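Counter crowding: where does the cutting board live?
Kitchens & Keeping House > Small Spaces

noiphan_kitchen
Hello all, longtime reader, first time starting a thread, so forgive me if I ramble (I will). We moved into the place in July and the kitchen has one proper run of counter, 51 inches of it between the wall and the end, and everything we own has somehow drifted onto it. Toaster oven, regular toaster, canisters, tea, the cereal, my good board. I love that board. I oil it more faithfully than I water the plants. But it never has a home, it just floats to wherever there's a gap, and by dinnertime I'm shoving things back with my elbow to chop an onion.

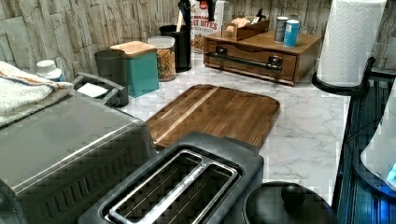

The back row, with the board behind the toaster as usual.

The little wooden drawer box at the back has tea on top of it, and I'd like to keep that, since it was my mother's and she kept tea on it too. Everything else is up for debate. My husband votes for getting rid of the two-slot toaster. I vote for keeping it, as I'm the one who eats toast. What would you all do?

godano
Welcome, and what a nice problem to bring us! I'm going to side with your husband, I'm afraid. You have a toaster oven right there. It makes toast, it's in the name. We gave our pop-up toaster to my sister when we moved to Sirnach and I thought I'd miss it terribly, and I think I missed it for two breakfasts.

mahasneh_m
Respectfully, no. Toaster oven toast is dry all the way through and takes 6 minutes in mine, and by then I've eaten the jam off the spoon. Keep the toaster! I'd look at the canisters first. The teal one with the wooden lid is handsome and deserves to be out, but does the jar with the colorful stuff in it get opened every day? If it doesn't, it could go up in a cupboard, and so could anything else along the wall that only comes out for company.

My rule at home (my wife would say it's her rule, and she'd be right) is that a thing on the counter has to get picked up every day or it goes up high. We did this two winters ago and cleared 21 inches, measured with a sewing tape, and have lost maybe half of it again to vitamins and mail.

Munther Mahasneh

godano
Munther, yours must be a slow oven. Mine's a Nultora and it's done before the coffee.

mahasneh_m
Then yours is a marvel and you should leave it to me in your will.

plumb_and_level
Can I put in a word about the heat, before anybody gets to rearranging? I see a towel folded over the back corner of the toaster oven. Please find that towel another spot. The top of those gets a lot hotter than people expect, and I say this as someone who scorched a very nice tea towel from my aunt and had to buy her a look-alike before Thanksgiving. A hook on the end of the cabinet would do. I'd also leave a few inches clear on the vent side, so don't slide the board up against it on edge the way I used to.

noiphan_kitchen
Oh, point taken about the towel, I put it there without thinking. I'll get a hook.

Munther, I like the every day rule very much, though I suspect the colorful jar is going to fail it. I wanted to see how much room the board really needs, so have a look from overhead. It feels like a different kitchen to me with the board laid square in the middle like that — I could roll out a pie crust!
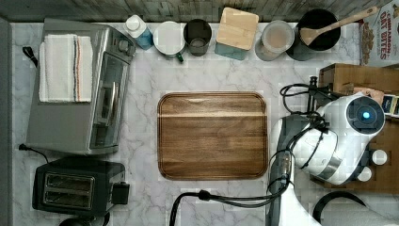
Board in the middle, canisters and pot along the back.

I know, I know, the towel is on the oven in this one too. Also please ignore how much I enjoy the cinnamon oat bites. They're staying where I can reach them.

godano
Well, that's lovely. I'd leave the board right there, permanently. A board with a groove around it like that wants to be out and working, and if it lives in the middle then nothing else can creep into the middle. I'd take the pot with the wooden spoon in it over to the stove, and find somewhere else for the cardboard box on the right.

plumb_and_level
I disagree about leaving it flat for good. Wood that lies flat on stone can hold damp underneath, and I've had one cup on me so badly it rocked like a boat. Stand it on edge overnight, somewhere it gets air on both sides. It's a small chore and you get used to it. I do mine when I turn off the lights.

godano
Mine has been flat since the kids were small and it's fine! But I put little rubber feet on it, so perhaps that's cheating.

mahasneh_m
Rubber feet are a good compromise, I'd go with those. They come on a sheet and you'll have up to 2,000 of them by the time you've finished buying the wrong size, if you're anything like me. You do lose the use of the other side, so decide which face you like better first.

noiphan_kitchen
Rubber feet it is, on the side without the groove if I can make up my mind to it. The cardboard box is going tonight. We're still talking about the toaster. He's offered to build a shelf for it, which in this house could mean next spring, so I'll let you know.

plumb_and_level
What kind of shelf? If it's going under the upper cabinets, measure how high the toast pops before he cuts anything.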